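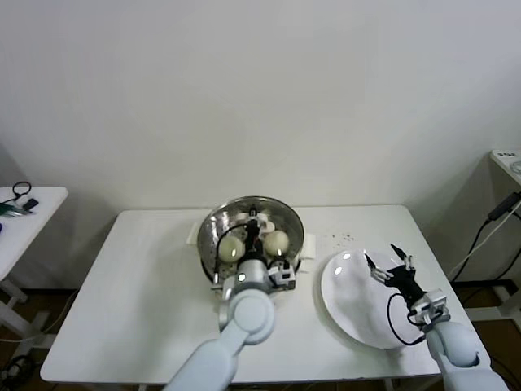
Can the Monimier 24 steamer pot be used on an induction hob?
It works on gas, ceramic and solid plate hobs only. The base is plain stainless steel without a magnetic layer. Induction users should order the Monimier 24-I, which has a bonded base and is otherwise the same.

Monimier 24 steamer pot
Maker: Vikance
Sold by: Rutkowska Kitchen Supply

Specification
Inside diameter at rim: 24 cm
Inside diameter at base: 21 cm
Body: stainless steel, polished inside, brushed outside
Lid: stainless steel with one steam vent
Oven use: not suitable
Dishwasher: body and lid yes, rack no

Supplied with
Pot, lid, wire rack with folding legs, printed care sheet. The Didedora bamboo insert is sold separately and sits on the rack with the legs folded out.

Filling
Pour in 600 ml of cold water for a full steaming cycle. The level should stay below the rack. On a medium flame this lasts 30 minutes with the lid on. For longer cooking, top up with boiling water through the gap at the side of the rack. Do not let the pot boil dry. A pot that has boiled dry should be left to cool on the hob before water is added.

Care
Wash before first use in warm water with washing-up liquid. Chalky marks from hard water come off with white vinegar diluted with an equal amount of water; leave it to stand, then rinse. Rainbow staining on the base is caused by heat and does not affect use. Do not use steel wool or bleach. Salt should be added only once the water is boiling, or small pits may form in the base.

Spare parts
Lid knob, lid, wire rack. Knobs from the older round-vent lid have a different thread and do not fit. Quote the code stamped under the base when ordering.

Guarantee and returns
The body is covered against faults in material and welding. Heat staining, scratches and dents are not covered. Unused pots may be returned in their original packing.

Trade orders: Fereshteh Rezaei
Spares and repairs: Mieczysław Duda
The spares counter closes for stocktaking in October. Orders placed in that month are sent out when it reopens.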